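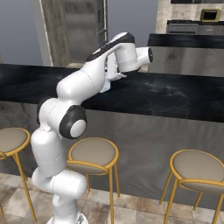

About Us

Hi, I'm Noemí Tovar, and I run Roltard with Alois Ruchti and Mirjam Trummer. We test whether robot arms can do household chores yet, and then we tell people what we found. That's the whole business! Companies that want to sell a kitchen helper come to us before they spend real money on one, and we try to be the friend who says "not yet" when it's not yet.

We started out in June with one question from Alois, who was sick of putting groceries away (he has three teenagers, so there are a lot of groceries). Could an arm clear a counter? Not cook dinner or load a dishwasher, just move small stuff from one spot to another and leave it standing. I figured we'd have an answer in a week. I'm still working on it and I still love it.

Most of our work happens in simulation. We build a kitchen on the computer, stick an arm in it, and let it try the same little job up to 1,000 times while we eat lunch. Then we change something small, like how the containers are sitting, and let it go again. It's cheap, nothing gets spilled, and Mirjam can rearrange the furniture without asking me to lift the other end. 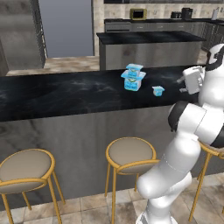

Food containers on the island in our simulated kitchen, two of them stacked.

So, can machines do chores yet? My answer is "some, if you're patient." One light container on a clear counter is a fair job to ask of an arm these days. Stacks are where I start chewing my pen. If the top one sits a bit crooked, the arm has to decide whether to take it by itself or go for both, and a person does that without even thinking about it. Our best run on stacks so far was 49 good ones out of 80, and I wouldn't want that in my own kitchen on a school morning.

A simulated kitchen also lets you off easy in some ways. Real lids get sticky, real cups bend when you squeeze them, and real people leave mail all over the counter. We say so in every report we write, usually on page one. Derek Sowerby reads all our drafts and crosses out any sentence that sounds like a sales brochure, so if you find one on this page, blame me.

Up next is Dekik, our list of 22 everyday kitchen jobs, written in plain words so that anybody can argue with it. Wiping up is on there. Folding dish towels is too, and I have strong feelings about that one!

If you've got a chore you'd like us to try, send it over. I read everything that comes in, and the odd ones go to the top of my pile.

Page last updated August 7, 2019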